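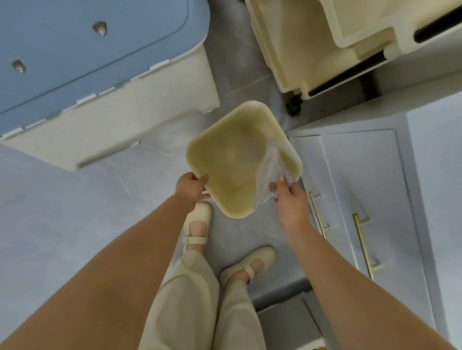
Emley Tenants' Forum has told Volton that its plan to fit "hands-free cleaning" water meters in 800 flats rests on claims the company has yet to back up. Volton says households waste most of their water on small chores and that a wall display in the kitchen will cure them of it. The forum has its doubts. Wiping round the corner of a plastic basin with a small cloth is not what pushes up a bill in Emley, and a screen that flashes amber while you do it will not bring the bill down. Old pipes and shared boilers might have more to do with it, but these get a single line in Volton's brochure.

The company points to a trial at Stinusholm, where it says bills fell by 17 per cent. The forum asked to see the figures in June and was sent a leaflet. The leaflet does not say how many homes took part, how long the trial ran or whether leaks were mended in the same period. A second request got a polite reply and the same leaflet.

"A drop of 17 per cent sounds very nice," said Saoirse Buckley, who chairs the forum. "I would like to know what it dropped from. If they fixed the pipes first then I could have got them that result with a plumber."

Each tenant would pay £13 a month towards the displays. Volton calls this "cost neutral over time". The forum has asked how much time, and for whom, and notes that a pensioner living alone has very little water left to save.

Lauri Suominen, who read through the contract for the forum, said the wording on repairs was weak. "If the display breaks, the tenant reports it and keeps paying. I couldn't find the page where anybody has to come and mend it."

The forum is asking the landlord, Muriithi Homes, to hold off signing until the full Stinusholm results are published and a leak survey has been done in the oldest blocks. So far 200 tenants have signed a letter saying the same. Muriithi Homes says it is "listening carefully", as it also said about the lifts.

An open meeting will be held on Thursday at 7pm in the ground floor hall. Volton has been invited and has not yet said whether it will come.

Search this site Enter keywords Go

Home | News | Meetings | Repairs | Contact

Comments (3)

Block C resident: Thirteen quid a month to be told off by a wall. No thanks.

margaret_t: My cousin has one of these displays and quite likes it, to be fair. She did have a new boiler put in the same year though.

Dev: Is the meeting open to leaseholders as well?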